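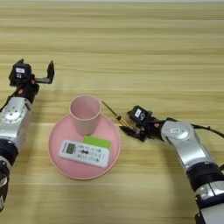

Most small shops that buy solder, brazing rod, plated findings or carbide tooling now get a declaration form from at least one customer every year. The form asks which smelters or refiners the tin, tungsten, tantalum or gold came from. A shop with two benches rarely knows. The tips below concern keeping workshop stock in a state where the form can be answered in an afternoon.

## Labeling stock at the bench

- Leave solder on its original spool until it is used up. The lot number is usually on the flange, and it is lost the moment wire is rewound onto a dispenser.
- If rewinding can't be avoided, copy the lot number onto a paper tag and tie it through the hub. Adhesive labels let go near a hot iron.
- Write the date of receipt on every spool and tube with an oil-based paint marker. Alcohol wipes take off ordinary permanent ink.
- Keep bar solder from different suppliers in separate bins. Once two bars go into the same pot, the pot has two sources and must be recorded that way until it is drained.

Orsolya Deák runs a wave pot for short production runs and logs each addition on a card hung beside it: supplier, lot, weight, initials. When the pot is drained, the card goes in the binder and a new one is started. I have copied this without changes.

## What counts and what doesn't

Tin in solder that stays on the finished product is normally in scope. Tungsten welding electrodes are consumed in use, and most customers leave them out, but the wording of the form decides. Carbide end mills are tools and don't ship with the part. Gold flash on connectors is in scope even when the layer is very thin. Tantalum turns up in capacitors, so check the bill of materials line by line — searching the file for "Ta" will also return every line containing "tab" or "tape".

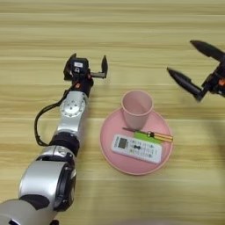 **Do I need to trace solder bought before the shop started keeping records?**

Report it as source unknown and use it up on jobs that carry no declaration requirement. Don't assign it to a supplier from memory.

## Asking the supplier

Ask for the declaration when placing the order. After the invoice is paid, replies slow down considerably. Give the part number, the alloy and the lot, and ask for the smelter list as a spreadsheet; a scanned list has to be retyped.

Venkatesh Kaimal, who buys for Clisum, allows 42 days for a reply and sends a single reminder at the halfway point. If nothing arrives, the supplier is marked "no response" and the next order goes elsewhere. For a smaller shop 60 days is more realistic, particularly in January, when many suppliers are revising their lists.

Read the list when it comes. Two faults are common:

1. The smelter name is a trading company with no furnace of its own.
2. The list covers the supplier's whole catalog and says nothing of the alloy you bought.

Either one is grounds for sending it back.

## Filing

Keep one folder per supplier, with file names in the order year, alloy, lot. Grendent sells a ready-made binder system for this, but plain tabbed dividers do the same work. Hold records for 5 years unless the contract asks for longer.

Scrap needs its own page. Dross and clippings sent for refining should be weighed and logged on the way out. Recycled metal is treated differently on most forms — the refiner's receipt is the document they will ask for, so staple it to the page.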